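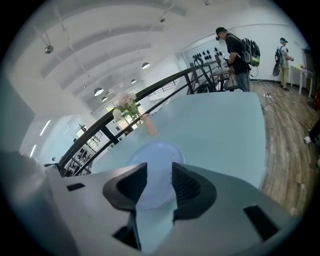
Speaker notes: Glaze fit and crazing in tableware
Session length 40 minutes, questions at the end

Slide 1. Title

Introduce the subject. The talk covers why glazes craze on plates and bowls, how to test for it before the ware goes out, and what to change when a test fails. It doesn't cover glaze color or kiln building. Ask how many people in the room fire to cone 6. Adjust the pace at slide 7 if most of them fire lower.

Slide 2. What crazing is

Crazing is a network of fine cracks in the glaze layer. The clay body underneath is usually intact. The cracks form when the glaze is under tension, and glass is weak in tension. A glaze under mild compression is stronger, and so is the plate it covers.

Shivering is the opposite fault. The glaze is under too much compression and flakes off at rims and edges. Mention it once here and come back to it on slide 10.

Slide 3. Where the tension comes from

Body and glaze are bonded from the point in cooling where the glaze stops flowing. Below that temperature both shrink, each at its own rate. If the glaze wants to shrink more than the body, it is held stretched. Draw the two bars on the board: same length hot, different lengths cold, then glued together.

Point out that the drying shrinkage of the clay has no part in this. The question comes up every time. Drying shrinkage is finished long before the glaze melts.

Slide 4. Delayed crazing

A plate can leave the kiln clean and craze months later. Two causes.

First, a fit that was marginal from the start. The glaze was in slight tension and a few cycles of hot food and cold rinse water were enough to start a crack.

Second, moisture expansion. A porous body takes up water over time and swells by a very small amount. The glaze doesn't swell with it. Earthenware is the usual case. A stoneware body with absorption under 1 percent rarely shows it, but many bodies sold as cone 6 stoneware don't get there in a cone 6 firing. Measure absorption on your own fired bars. Do not rely on the bag.

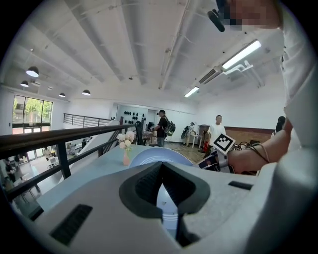

Slide 5. Absorption test

Fire three bars unglazed with a normal load. Weigh dry. Boil for five hours, leave in the water overnight, wipe with a damp cloth, weigh again.

Worked numbers for the board: dry weight 400 grams, each gram gained is 0.25 percent. A bar that comes out at 406 has an absorption of 1.5 percent. That is too high for tableware in my view, though some people in the audience will sell at that figure and say so.

The scale should read to a tenth of a gram. Kitchen scales that read to the whole gram are not good enough for small bars.

Slide 6. Thermal shock test

Oven to 300 F. Piece in for 30 minutes. Out, and straight into ice water. Dry it, rub ink over the surface, wipe off, look under a strong light. Repeat at 325 and 350.

Safety: face shield, long gloves, deep bucket. A plate can break in the bucket.

Test the actual shape. Tiles pass tests that plates fail. A flat plate has a wide area of thick glaze in the well, and thickness matters.

Slide 7. The Jusadum series

This is the long section. Allow ten minutes.

Jusadum is the name I used for the test series. There were 152 plates, all thrown from the same body and fired in the same electric kiln. Two glazes: Villow, a satin white high in sodium, and Orkine, a clear with more boron and less sodium. Half the plates in each glaze were given one coat and half were given two.

Results by glaze. Of the Villow plates, 52 crazed at or before the 325 step. The two-coat plates went first. Orkine had four failures, all two-coat, all at 350.

Do not read the table aloud. Give people a minute with it.

Limits of the series: one body, one kiln, one cooling rate. The body was not changed at any point. Someone will ask about cone 04. There is no data for it here.

Slide 8. Fixing a crazed glaze by recipe

Sodium and potassium have high expansion. Magnesium, lithium, boron and silica have low expansion. To bring a glaze out of tension, move from the first group toward the second.

The simplest change is more silica. Add 5 parts to a 100-part recipe and test again. If the surface turns dry or stiff, the glaze had no room for it and the flux has to be changed as well.

Replacing part of a soda feldspar with a boron frit works at cone 6 and keeps the melt. For Villow, the second version replaced a third of the feldspar. It passed at 350 with one coat. The satin surface became somewhat glossier. I have not solved that.

Calculated expansion figures are useful for comparing two versions of one recipe. They are poor at comparing two unrelated glazes, and they say nothing about the body.

Slide 9. Things that do not fix it

Slower cooling. It can delay the cracks. The mismatch is still there at room temperature.

A thinner coat. It reduces failures, as the series shows, but one thick pour in the well brings them back.

Refiring. It heals the visible lines, and they return.

Slide 10. Shivering

Check for it whenever silica or lithium has been added. Freeze the piece overnight, then pour boiling water over the rim in a sink. Run a gloved finger along the edge and check for flakes. A shivering plate must not be used for food at all. A crazed plate is a weaker plate and a harder one to clean. Keep the two faults apart when answering questions.

Slide 11. Record keeping

Minimum record for each test piece: body, glaze and version, coats, cone reached, position in kiln, step at which it failed. Scratch a number into the foot before bisque. Underglaze pencil can be lost under a running glaze. My own log is at piece 602, and the early pages are of little use, as coats were not written down.

The Oei sheet in the handout has columns for all of these. Spare copies are on the table by the door.

Slide 12. Questions

Likely questions: dishwashers, microwave use, crackle glazes sold as decorative, whether a liner glaze may differ from the outside glaze. On the last one, yes, but test the pair together on one piece, as a bad mismatch on a thin wall can split the pot.

Leave the slide 7 table on screen.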